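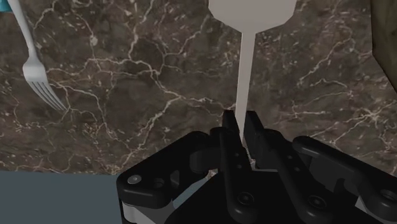 How early do amateur boxers start losing weight before a weigh-in?

Most of the boxers in our sample started in the last eight days. A smaller group started several weeks earlier and lost the weight slowly, mainly by eating less at the evening meal. The rest did nothing special, either because they were already inside their class or because they chose to box in a heavier one.

Figure 4. White fork on a dark brown marble countertop with pale veins. Computer rendering.

4.2 Timing of weight loss

The question above was put to every boxer in the same form, in the changing area, after the weigh-in and before the draw was posted. We asked it then because the answers collected in the pilot, where boxers filled in a form at home, were often left blank or gave a whole season as the period. Answers were written down in the boxer's own words and sorted later by the two authors working separately. Where we disagreed, the answer was read again together, and if we still disagreed it went into the "unclear" group. That group is left out of the comparisons below but kept in the totals.

Records came from 30 clubs that took part in the Plitcombe and Stuldale tournaments. In all, 193 boxers gave at least one full interview, and the club scales produced 921 separate weight readings. Not every club had a scale of the same kind. The Lurska club changed its scale in November, and readings from before and after the change were checked against a set of test weights. The old scale read slightly heavy at the upper classes. We corrected those readings and marked them in the data file.

Boxers who started late relied mostly on water. They drank less on the last day, trained in extra layers, and skipped breakfast on the morning of the weigh-in. Several said they had learned this from older boxers at the club and had never discussed it with a coach. Those who started early talked more about food, and more of them could name a target weight for each week. Coaches were more often involved in this group, though we can't say whether the coach led to the early start or whether boxers who plan ahead also go to their coach sooner.

There was a clear difference between weight classes. Boxers in the lighter classes reported late weight loss more often than those in the middle classes. Heavyweights, who have no upper limit to meet, almost never reported it. Age made less difference than we expected. First-year boxers did not cut weight more than experienced ones, but they were less sure how much they weighed on an ordinary training day, and a few gave a figure that did not match their own club readings.

4.3 Weight loss and performance in the first round

Club readings let us compare what boxers told us with what the scales showed. The two agreed well for early starters. For late starters, the readings tended to show a bigger drop than the boxer had reported. Chowdhury and Nyberg both checked these cases by hand, as a single wrong reading can make a large difference over such a short period.

We then looked at the first round of each bout, using the judges' cards. Late starters lost the first round somewhat more often than the other groups, but the gap became small once weight class and number of previous bouts were taken into account. The third round showed no pattern we would be willing to report. Many bouts at Stuldale were stopped early or won by walkover, and the number of third rounds left was too low for a fair test.

Two limits should be kept in mind. The interviews took place shortly before boxing, when some of the boxers were tired or wanted to be left alone, and short answers were common. The tournaments also used different rules for the time between weigh-in and first bout. At Plitcombe the boxers had the whole afternoon to eat and drink – at Stuldale the first bouts started the same morning. Results for the two tournaments are therefore given separately in the appendix.

The coding sheet was written by Sewwandi Chowdhury and tested at the Fakir gym, where boxers were interviewed twice by different people. Torunn Nyberg prepared the weight readings and the corrections for the Lurska scale. The data file was closed on Oct 1, 2024, and bouts held after that date are not included.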